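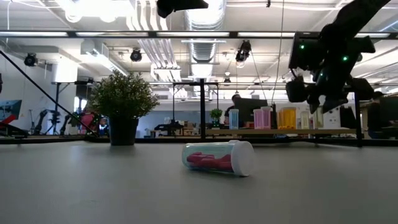 Ticket 1406: start list upload keeps dropping the classification column

Hi all, me again from the Draninwood wheelchair and para-athletics meet. I'm logging this as I go so whoever picks it up doesn't have to ask me everything twice!

What's going on: I export our entries from the club spreadsheet and load them into Arkon, same as I did for the spring meet. Names come through fine, clubs come through fine, lane requests too. But the sport class (T34, T54, F46 and so on) is blank for 12 of the athletes. The timing people need those classes before they can build the heats, so I can't just leave it and hope.

Tried so far:

- Logged out and back in, cleared the browser cache. Same thing.
- Switched from Firefox to Chrome. Same thing, only slower.
- Saved the file as CSV again, this time with commas and no semicolons. Now the club names were broken as well, so I went back to the old one.
- Typed one class in by hand. It stuck, until I ran the upload again and it went blank. Grr.

Update, 11 a.m.: Support asked for the file, so I've attached it. They also asked if the athletes had a "review" status. I had to go and look, and yes, quite a few do. These are people who have a class but have to be seen again by the classifiers next season. In my sheet they're down as "T54 R" with a space in the middle.

Update, after lunch: took the R out for 2 athletes as a test and uploaded only those. Both classes came through!! So it's the space, or the R, or the two together. I tried "T54R" with no space and that came up blank too, so my money's on the R.

Reply from support (pasting it here so it's all in one place): the class field only takes a letter and numbers since the September release. Review status has its own column now, called "status", and it has to be spelled out in full.

OK, so I added the column, moved all the R's over as "review" and ran it again. Everyone has a class except one thrower from the Gondham club, and that one was my typo (F466, oops).

Still open: the printed start list from the Kovács add-on doesn't show the status column at all. The officials at the call room do want it on paper. Can you leave this ticket open for that bit, or should I start a new one? Happy either way, I just need it before the heats get printed.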